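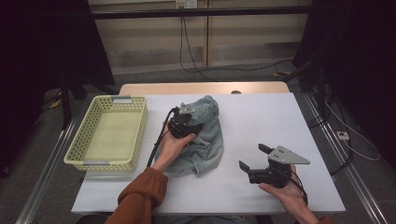
Denim

Denim is a hard-wearing cotton cloth, woven so that faint diagonal lines run across its face, and it's what jeans are made of. I've been keeping this page on the Murkton household wiki for a good while now, and I still find new things to put in it (usually after ruining something). It covers where the cloth comes from, how it's made, how to wash it and how to mend it. Jeans as fashion have their own page, and I'm staying well out of that one.

Name

The usual story is that the word comes from "serge de Nîmes", a cloth from the town of Nîmes in the south of France. Say it quickly and you can hear how "de Nîmes" might turn into "denim". The trouble is that serge de Nîmes seems to have been made of wool and silk, at least some of the time, and denim is cotton, so people who study old cloth argue about whether the two were ever the same thing. "Jean" is a different word with a different home. It's generally traced to Genoa, and for a long while jean and denim were sold as two separate cloths. I used to mix them up constantly.

Weave and colour

Denim is a twill. In a plain weave each crosswise thread goes over one lengthwise thread and under the next, like a child's paper mat. In a twill it skips, usually passing under two or three at a time, and each row starts one step along from the last, and there's your diagonal. If you've got jeans on, look at your knee!

The lengthwise threads (the warp) are dyed, traditionally with indigo, and the crosswise ones (the weft) are left white or nearly so. More of the warp shows on the front, so the front is blue and the back is pale. Turn up a hem and you'll see it straight away.

Indigo is an odd dye. It doesn't soak right through the yarn the way most dyes do – it sits mostly on the outside, with a white core left in the middle. Each time the cloth rubs against something a little of the blue goes, and the white starts to come through. That's why old jeans fade at the knees and pockets, and why new ones leave a blue smudge on a cream sofa. I have a cream sofa. Light blue denim is often the same dark cloth with a good deal of the dye washed out of it at the factory, though it can be dyed pale from the start as well.

Weight

Denim is sold by weight, and in Britain and America people still talk in ounces per square yard. A shirt might be made from something around five or six ounces. The pair I wear for gardening is 13, and they very nearly stand up by themselves. The mill at Indale, which I've visited twice and would happily visit again, once made a heavier cloth for dock workers, and the little museum there has a bolt of it you're allowed to touch. The pattern book beside it lists 123 different finishes. I'd have guessed four.

Raw denim hasn't been washed after dyeing. It's stiff and dark and it shrinks, sometimes a lot, so check the label before you buy your exact size. Pre-shrunk denim has had most of that taken out of it already, but it can still tighten a bit in a hot wash.

Washing

Turn it inside out, do up the zip and buttons, use cool water and go easy on the powder. I wash mine with other dark things and never with towels, which leave fluff all over it. Hang it up by the waistband, out of strong sun if you want to keep the colour. Tumble drying is hard on any stretch yarn in the cloth, and a good many modern jeans have some.

How often to wash is where everyone falls out. Some people won't wash a new pair for months, hoping for sharper fading. Others (me) think that trousers which have been on a bus ought to be washed now and again. I asked on the talk page and got a lot of answers.

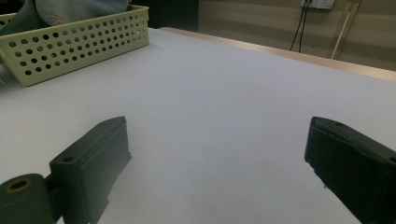 Theresia Lanz wrote back that she gives hers a wash after every four wears, always cold, and that freezing jeans to clean them is a waste of a freezer drawer because the dirt is still there when they thaw. She also said I'd been unfair to vinegar. I had a line here saying it fixes the dye, and it really doesn't do much for indigo, so I've taken that out. Beat Lanz disagreed with her on nearly everything except the freezer.

Mending

Denim frays in a friendly sort of way, and you can usually catch a thin patch before it becomes a hole. Hold it up to a window and see where the light comes through. Put a piece of old denim behind it, a good bit bigger than the worn part, and stitch back and forth in lines that follow the warp. On a machine you want a proper jeans needle, size 90 or 100, and you'll want to go slowly over the thick seams. By hand, a sashiko needle and strong cotton thread do very nicely, and the stitches can be as visible as you like.

I use Nakis thread, mainly for the colours. Medrano make a stronger one, but it's a very orange orange. The crotch seam always goes first on mine, and I still haven't found a patch there that lasts past January.

See also: Twill; Indigo; Corduroy; Darning; Indale Mill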